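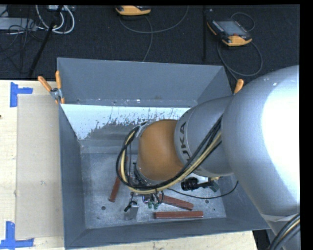
How does a robot pick things up?

Your hand is very good at grabbing. It can hold an egg, a wet bar of soap or a heavy book, and you hardly have to think about it. A robot arm has no hand of its own. People have to choose one and bolt it to the end of the arm. The part they bolt on is called a gripper.

Different grippers for different jobs

A finger gripper has two or three metal fingers that squeeze. It works well when there is room on both sides of the object.

A suction gripper has a soft rubber cup. Air is pulled out through a tube, and the cup sticks to the object. It likes smooth, flat surfaces and has trouble with rough or dusty ones.

A magnet gripper only lifts things made of iron or steel. It would be no use for a plastic toy.

Why is a bin hard?

Bars lying in a bin can point any which way. One may be tilted and another nearly flat. One may rest close to a wall, where a finger gripper cannot fit its second finger. The arm must also keep its own cables from catching on things as it bends down. Sloping walls help a little, because they leave more room for the arm near the top.

How do you find out which gripper is best?

You test them, and you keep the test fair. Slavica Golob and Kenneth Javier test grippers at a workshop called Gilteo. They use the same bin and the same bars every time. Strips of tape on a table can mark where something belongs, so it can go back to the same place after it is moved. Clamps stop a bin from sliding when the arm bumps it.

In September they gave each gripper 80 tries. The finger gripper picked up a bar 73 times. The suction gripper dropped 19 bars, mostly ones with dust on them. Then they cleaned the bars and ran the whole test again.

What is the box with the screen?

Many robot arms come with a handheld controller. A person can use it to move the arm slowly, one joint at a time, and to save positions. It usually has a red stop button. Pressing the button makes the arm stop.

Try it yourself

Put three crayons in a shoebox and shake it. Pick them up with kitchen tongs, then with two spoons. Do ten tries with each and write down how many crayons you drop. Shake the box again before every try.

Words to know

Gripper: the part of a robot that holds things.
Joint: a place where the arm bends or turns.
Controller: the device used to give the arm its orders.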